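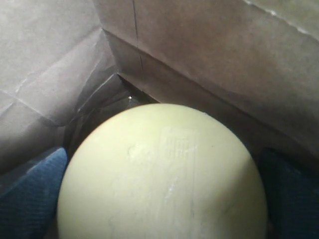 A round, pale yellow-green fruit in a brown paper bag. My money is on honeydew!

Melon Month at the Kirkegaard Street Kitchen

Every November I promise myself I'll only put up a handful of gallery pages before the holidays, and every November the groceries get away from me. I love unpacking and packing food. I love paper bags, the stiff new ones and the ones that have gone soft as an old shirt, and I love how a plain piece of fruit looks sitting at the bottom of one with light coming in from the side. So this gallery page is devoted to big round things in brown bags, and it opens with a beauty.

Just look at that color. It's the shade I've been trying to match for the pantry door for over 15 paint chips now (the closest was a Vorer one, and it still came out too much like mint). Pale fruit is wonderful against kraft paper because the two are nearly cousins, yellow-green and tan, and a little light from the upper left does all the work. The rind is matte and a bit waxy-looking, so you get a soft glow on the bright side and then a slow slide into shadow on the other.

My favorite part is the whitish patch near the top, where it looks as if a label used to be. There's a hint of marks in it, maybe a barcode, but I can't make out a single character. I've always peeled stickers off the second I get home, and they always leave their ghost behind. Add the small dent to the left of it and the pale scuffs lower down and you've got a fruit with some character. Give me one like this over a polished display melon any day!

And then the creases. Crumpled paper is so hard to draw. I filled a whole sketch pad from Weteck trying to get folds like the ones on that left wall, with the ridges catching light and the little valleys going gray between them, and I think I got one decent page out of it.

A few notes for the melon people, since you always write in:

For picking, I go by weight first. Lift two of about the same size and take the heavier one. Then I smell the blossom end, the one opposite the stem, and if there's something sweet there I'm sold.

For carrying, the melon goes in the bag before anything else, with the bread and the greens on top. I double the bag for anything big, and I carry it with a hand underneath. The handles on the Imska bags are good, but I once lost a cantaloupe down 13 front steps and I haven't trusted a handle since.

For cutting, wash the rind well first, even though you won't be eating it. Slice a little off each end so it stands up flat, halve it, scoop the seeds, and work in wedges. Chilled honeydew with lime and a pinch of salt is the best afternoon snack I know, and if you have some mint going on the windowsill, tear that over it too.

Anything left over gets cubed and frozen on a tray. It makes a lovely slush with a squeeze of lemon, about 40 seconds in the blender.

Squash gallery goes up next. I have so many bags saved for it already!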